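常见问题

先打个招呼:我是Anqi Cui,负责Tapley这个厨房操作数据集的采集。信箱里翻来覆去总是那么几个问题,我干脆把它们攒到一页上,省得大家等我回信(我回信真的慢,抱歉抱歉)。最近一次修改是2026年1月9日。

Tapley到底是什么?

一批在仿真厨房里由人遥控完成的操作示范,用来训练模仿学习的策略。目前公开的有2266条,全部是家务类的短任务:拿、放、开、关、从水槽里取东西、往水槽里放东西。每条都配一句自然语言指令,外加关节状态、末端位姿、夹爪开合和几路相机画面。

为什么不直接上真机?

真机我们也采,那是另一个项目,叫Gerton,归Annapurna Unnithan管,别来找我要,哈哈。仿真的好处是换场景快,上午还是浅色台面,下午就能换成一整套深色的,也没有人要拿抹布擦台子。坏处大家都懂:接触力不太像,软的东西更不像。所以我一直劝人把两边混着用,比例自己试。

示范是谁做的?

组里的同事,再加上来实习的学生。每个人先练12条,练习的不入库,我看过觉得手稳了才开始正式录。手稳不是说要快啊!有人一上来就追求速度,夹爪一路蹭着水槽边过去,这种轨迹学出来的策略也爱蹭边,我们吃过亏的。

用什么设备遥控?

主要是一只六自由度的空间鼠标,少部分用手柄。手柄录的那部分在元数据里有标记,device那一栏写着pad。两种设备的动作习惯差得挺多,空间鼠标的轨迹圆滑一些,手柄的常常是先平移、停一下、再下降。想分开训练的话,按这一栏筛就行。

一条示范怎么算成功?

任务脚本末尾有判定条件,比如“物体在目标区域内,并且夹爪已经松开并离开”。条件要连续满足2秒才算数。早先我们只看一瞬间,结果东西在盘子边上晃一晃也被记成成功,后来全部重新判了一遍,那个月我看轨迹看得眼睛都花了。

失败的示范会删掉吗?

不删!单独放在fail目录里,一共1117条,不算在上面那个总数里。很多人写信说最想要的反而是这部分,拿去训练成功判别器,或者看看人是怎么补救的。里面有抓空了又回来抓的,有放歪了再推正的,都挺有意思。唯一会真正删掉的是仿真器自己出毛病的那种,例如物体突然弹飞。

物体是怎么摆的?

每条开始前随机抽布局、抽台面和柜子的材质、抽物体和初始位置。物体库叫Plastinel,碗、杯、蔬果、甜点都有。抽出来的组合有时候不太像正常人家的厨房,我们基本不干预,只要物体没有互相穿模、手臂够得着,就照录。

那种位置很怪的物体,要不要手动挪走?

经常有自己搭采集流程的朋友问这个,我的意见是别挪。拿水槽来说,槽底比台面低一截,四周有壁,水龙头还横在上面,夹爪能进去的角度一下子就少了。

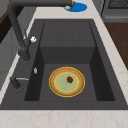
新手碰到这类布局,最常见的毛病是一路斜着冲下去。我会让他们先把手抬高,绕开水龙头,到了物体正上方再慢慢往下。碟子一类扁扁的容器尤其麻烦,整个抱是抱不住的,得去夹一侧的边,提的时候手腕别转,不然就斜了。这种示范录起来慢,重录的次数也多,可是策略在水槽任务上缺的恰恰就是它们,少录几条简单的、多录几条这样的,我觉得划算。

指令文本是自动生成的吗?

先由模板生成,再请人改写。模板句太整齐了,“把甲从乙拿到丙”,看多了人都要睡着。改写之后口语多了不少,也有省略的,像“那个派拿出来吧”。模板原句和改写句都留着,字段名分别是text_raw和text_human。改写句里有错别字,我们没改,真人打字就是会错嘛。

相机视角可以自己换吗?

可以。我们存了完整的仿真状态,用Naster这个回放工具加载以后,想放几个相机、放在哪儿都随你,再渲染一遍就行。注意渲染的随机种子要跟元数据里的一致,不一致的话台面纹理会变,物体位置不受影响。显存小的机器建议一路一路地渲。

我想贡献示范,怎么弄?

非常欢迎!请先下载任务脚本,录一小批发过来,我看完会回信说哪里要调整。常被退回来的原因有两个:一是录之前手臂没有回到初始位姿,二是任务做完以后又拖了很久才按结束键,尾巴上全是静止的帧。静止的尾巴请自己剪掉,剪到夹爪离开之后就可以了。

下一版什么时候出?

计划是六月。会多一些双臂任务,抽屉也会多起来。具体哪一天我不敢说,上次说了日子没赶上,被Annapurna念叨了好久。

页面上没写到的问题,还是发到项目信箱,标题里注明Tapley,再附上示范的编号和Naster的版本号,我找起来会快很多。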